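Section 4: Your First Grip

Okay, you've got the arm bolted down, the Clarkness software opens without yelling at you, and the little status light has stopped blinking. (If it's still blinking, go back to Section 3 and redo the cable check. I'll wait.) Now for the fun part, where the Pluter gripper gets to close on something!

I wrote this section after setting up my own kit on a plain white tabletop, and I've kept it in the order I'd do it again. Set aside 20 minutes if you've never touched a gripper before.

What you need

The arm, with the gripper attached
A test block with straight, flat sides
A shallow tray or bin
The hex key from the small parts bag
A dry cloth

Closing on the block

1. Clear everything you don't need out of the arm's reach. Coffee too.

2. Put the block down with one flat side facing the finger. Any stiff block will do. I like a 3D-printed one, and a loud color makes it a lot easier to follow from your chair.

3. Open the Grip tab and set Force to 13. Please don't start higher. You can creep up later, once you know how your block behaves.

4. Use the arrow keys to bring the gripper down over the block. Go slow on the last bit, and hold Shift for the small steps.

5. Tap Close once and let go of the key. You want the slim part of the finger lying flat along the side of the block, the whole way up the tip.

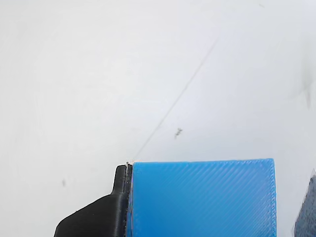

Man-lok Chung: I'd add that you should run step 5 a few times before moving on. My first close looked great and the second one landed crooked, and I'd never have caught it if I'd gone straight to the tray.

Good point, and I've started doing it too. Open, back off, come in again, close. Seven times is plenty. If the finger lands the same way every time, carry on. If it wanders, snug up the two mounting screws with the hex key and try again.

Caution: Keep your own fingers out of there while the software is in Live mode. Switch to Hold before you reach in, even for a second, even if you're only straightening the block.

Note: Ridges on a printed block are fine. If yours slips, turn it so a smoother side faces the finger before you touch the Force setting.

Teaching the tray

6. Set your tray down farther back, with open table between it and the gripper. Mine's white plastic with rounded corners, but a lunch container would work just as well.

7. Raise the arm, jog it out over the tray, and click Save Spot. Name it something you'll remember. Mine is called "tray" because I'm very creative.

8. Bring the gripper back to the near side of the table, pointed toward the tray, and click Save Home.

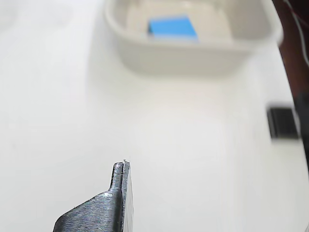

9. Press Run. The arm should go from Home to your saved spot and back again. Keep a hand near the Stop button the first few times, and leave the block out of it until you trust the path.

10. Happy with that? Put the block back, add a Close and an Open to the list, and run the whole thing at low speed.

Note: Wipe the fingers with a dry cloth when you're done for the day. Lint and little threads love to get caught at the tips. Skip the spray cleaners.

If the arm stops halfway with error 135, it thinks it's bumped into something. Hit Clear, check the path, and save your tray spot again a touch higher. Section 5 covers speed.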